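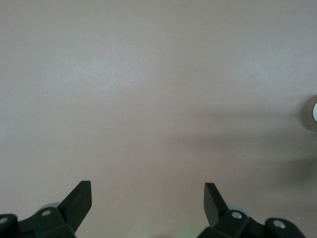 Work on the house rules for the shared robot benches has moved quickly since our last report, and we're delighted with how much of it is now in daily use. The rules cover both sites, Platholm and Trurnside, and apply to every arm that works near people. The start-of-shift check has become the heart of the thing. Before anything moves under power, the operator opens the gripper fully, looks at both finger tips for chips or bent edges, and goes over the screw heads behind each finger. The surface between the fingers has to be bare, and anything left further out, even a small round thing over to one side, gets noted before the first run. It takes 4 minutes with the new card and people do it!

## What was done this period

- The first full draft of the Grekel rulebook was finished and put on the wall at both sites. It has 13 rules, each short enough to be read aloud.
- We logged 1505 start-of-shift checks across the two sites, all on paper for now.
- Operators at Trurnside rewrote the section on handing over between shifts. Their version is half the length of ours and much better.
- Nikzad, our training partner, ran the first course on safe stopping and restarting. The restart part needed more time than we gave it.

## What we learned

The rule on shadows caused the most talk. An arm working over a pale bench throws a soft, wide shadow of its own, and our draft asked for "even light with no shadow", which no bench could ever pass. The new wording asks that the operator can see both finger tips and the gap between them clearly from the normal standing place. That is easy to judge and easy to teach, and the arguments stopped within a shift or two.

Speed limits are less settled. We set the slow mode at up to 80 millimetres a second whenever a hand could reach the bench. Platholm is happy with this. Trurnside finds it too slow for long moves well above the surface, and has asked for a second limit by height. We like the idea but want to see it tested on one bench before it goes into the rules – a limit that changes with height is also one more thing to get wrong.

Screw checks turned out to be worth the bother. Several were found a little loose at Platholm, all on grippers that had recently had their fingers changed. Finger changes now end with a second person checking the screws and signing the card.

## Still to do

The rule on lone working is late. We had hoped to include it in this draft, but Saturday shifts at Trurnside run with fewer people and the wording has to work for them too. A version is with the operators now.

We'd also like to move the check cards onto a tablet. Paper has been fine for getting the habit started, but pulling the figures together for this report took far too long. The cost can be met from the present budget if the second Nikzad course is held at Platholm, where we have the room free of charge. Please let us know if you are content with that change, as we would need to book before the end of February.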